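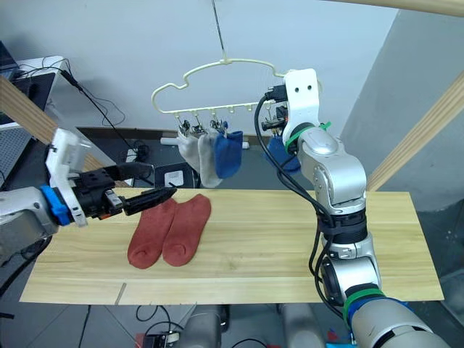
Vol. 38, No. 2

3. Sorting and pairing at the board

Figure 1. Work surface with one pair laid out, peg hanger above. Pale wood board, rust-red socks side by side, toes down.

3.1 The surface

All pairing was done on a flat board, not on a bed or a sofa arm, which is where most of our households said they did it. Beds are soft and socks roll. The board in Fig. 1 is pale wood with a light grain, and colours show up well on it, the reds especially. Dark board tried first at the Standley site, dropped after a morning. Navy and black could not be told apart on it.

Rule for laying out: both socks the same way round, toes towards the near side of the board, cuffs away. Cuffs get compared first, then the heel, then length. In Fig. 1 the left sock sits a little lower than the right. We did not ask for the toes to be level. Levelling slowed people down and made no differnce to whether the pair was judged correctly, so it was left out of the instructions from November onwards.

3.2 The hanger

Peg hangers were used at both sites. The one in the figure is cream plastic in a cloud outline with small clips along the underside, and it hangs over the board so that socks can come down to the surface and go back up without anybody turning round. Other shapes in use: round, square, one folding type (Teltoleck, discontinued, the hinge goes). Shape did not matter much. Height did. Too low and the hanging toes brush the board and get mixed up with the work; too high and shorter members of the household gave up and used the radiator.

Pegging was always by the cuff. Toe pegging leaves the cuff to dry bunched, and there is the old argument about stretched ribbing, which we do not settle here. The Casmont households pegged by the toe at home almost without exception and grumbled about changing.

Singles stay up. This was the main thing we wanted from the arrangement: a sock without a partner keeps its place on the hanger where it can be seen, and is not dropped in a drawer. The hanger in Fig. 1 has white, light grey, blue and dark blue on it. Greys and blues are the hard end of the range. Two blues hung near each other look like a pair to anyone in a hurry, and most of the false pairs in our log were of just this sort, a blue with a darker blue, similar length.

3.3 Log

2922 socks went over the boards in the whole study, both sites together. Each was entered by colour, cuff type and whether it had found a partner by the end of the session. Size was dropped, labels wash out. Households kept their own sheets and we copied them up. Handwriting was a problem, see Appendix.

Singles left on the hanger longer than 20 days were moved to a bag and counted as lost partners. Some of these turned up later inside duvet covers and were put back in by hand. The cut-off is arbitary and we say so; Cha used a shorter one and got a higher loss figure, as you would expect. The two sets of results should not be put in one table.

3.4 Folding against laying flat

Once judged, a pair was either folded cuff over cuff or balled. Balling was quicker. Also hid mistakes: a balled mismatch was not spotted until somebody wore it. Laid flat, side by side, as in Fig. 1, a mismatch in colour was usually picked up at once and a mismatch in cuff a bit later. So a short look before folding. That look is the only step we added to what households already did, and the one they kept up best after the visits stopped.

Ribbed cuffs were the easiest to check. Plain cuffs curl over and have to be held down. Trainer socks hardly have a cuff at all, and for these the heel was used first. Wool pairs where one had shrunk were left to the household to decide. Most kept them as a pair.

3.5 Limits

Daylight only at Casmont, mixed lighting at Standley. Blues again. No baby socks, no tights. Households with a tumble dryer pegged up only what they did not trust to it, so their hangers are not a fair sample of their drawers. Drying times not recorded.

Reader comments (3)

sockdrawer_leeds
Section 3.4 is my whole life. Stopped balling them years ago.

Posted 2007-10-05
Is the Appendix with the log sheets up anywhere? Link in the contents goes to the wrong section.

mpw
Would like to see the false pairs split by colour, you say mostly blues but theres no table. Also we peg by the toe and the ribbing is fine.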